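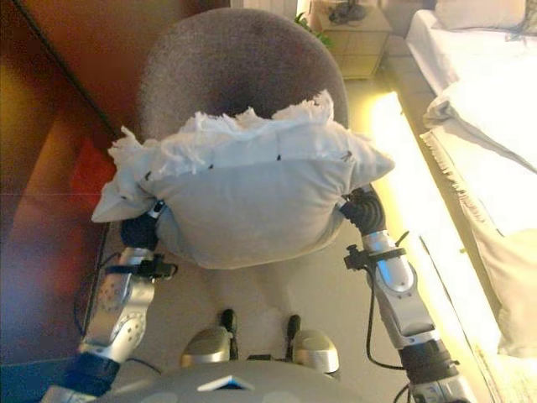 Most of the grippers I have been asked to compare in the last few years were compared on blocks, cans and drill handles. The results go into a table, somebody circles the biggest number, and an order is placed. I think this is a poor way to buy a hand for a machine that is supposed to work in a house, and I would like to argue for a different one.

A house is mostly cloth. Bedding, towels, curtains, cushions, coats over the backs of chairs. A can has one shape and keeps it. A pillow has a different shape every time you touch it, and the part you are holding tells you very little about where the rest of it is. If a hand does well with cans, you have learned that it does well with cans.

At Berchtold we had two hands to choose between this spring. One was the Endo, a plain parallel gripper with wide pads. The other was the Dilorico, which has fingers. The Endo won every test on the standard sheet. It closed faster, it held more weight, and it cost less to repair. Engelbert Ruchti, who runs purchasing, wanted to stop there, and on the evidence he had been given he was right to.

Loretta Okafor and I asked for more time and moved the work into a furnished bedroom. The task was to pick up a pillow with both arms, lift it clear of a seat, and keep hold of it while the arms changed position. We did 70 lifts with each hand. The Endo finished 54 of them. The Dilorico finished all but six. On most of the failed Endo lifts the pads had closed on cover and no filling, and the pillow slid out of its own case.

Those numbers are small and I would not put them in a paper. They were still more useful to me than the 423 can lifts in the supplier's folder.

The second argument we had was over cameras. Severin Hämmerli held that a good head camera is enough, and that anything on the wrist is one more cable to snag. He has a point about the cables. We lost most of a morning in October to one. But a head camera sees the top of a pillow and the backs of two hands. The place where the fingers meet the fabric is hidden from it for most of the grasp.

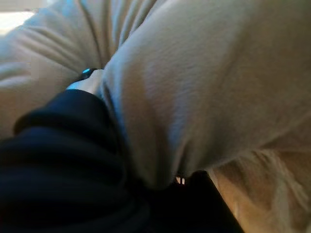
*Wrist camera, close in on fabric. Soft focus over most of the view.*

Severin's objection to views like this one is that they are ugly and you can't tell what you are looking at. I agree that a person can't, at least not quickly. A controller doesn't need to name the thing, though. It needs to know whether a fold is moving against the finger, and for that a blurred crease a short distance away is worth more than a sharp picture of the whole bed. I would buy cheaper head cameras before I gave up the wrist ones.

Fingers have their own costs, and people who like them tend to skip over these. There are more joints to wear out and more gaps for lint. Calibration takes longer. The Stusico controller we used treats a hand as a single open-and-close value unless you rewrite part of it, and Rozália Brabec spent two weeks on that rewrite. A small shop without someone like her should count those two weeks as part of the price.

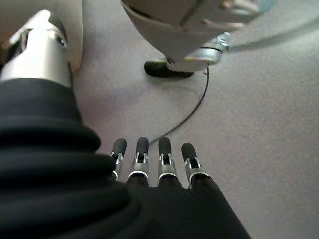 *The hand over carpet: four fingers, silver joint bands, dark rounded tips.*

I would also want to know what a replacement tip costs before signing anything, and how long it takes to arrive. We forgot to ask. Balthasar Strebel has since added it to our form, along with a line for who is allowed to fit one.

Grip force is the figure I would drop from the first page altogether. For soft things it is close to meaningless. A hand can crush a pillow flat and still lose it, and one with modest force can hold it all afternoon if the fingers get around the filling.
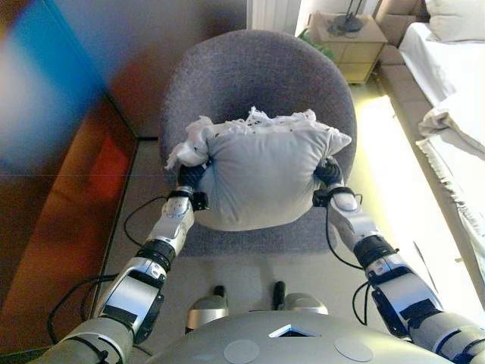 What matters more is whether the two arms agree. Each side has to give a little when the other one moves, and a stiff hand makes that hard however good the software is. Several of our six failed Dilorico lifts came down to this, with one arm running ahead of the other. I count that against our controller settings and not against the hand, though Engelbert would say I am being generous.

So my advice to anyone buying for home use is to write the test before reading the data sheets. Pick the softest and most awkward things the machine will really be asked to handle, old ones if you can get them, and use them in a room with furniture in it. Run the cans afterward if the supplier insists. We ordered four of the Dilorico hands and kept one Endo for the workshop, where it does very well.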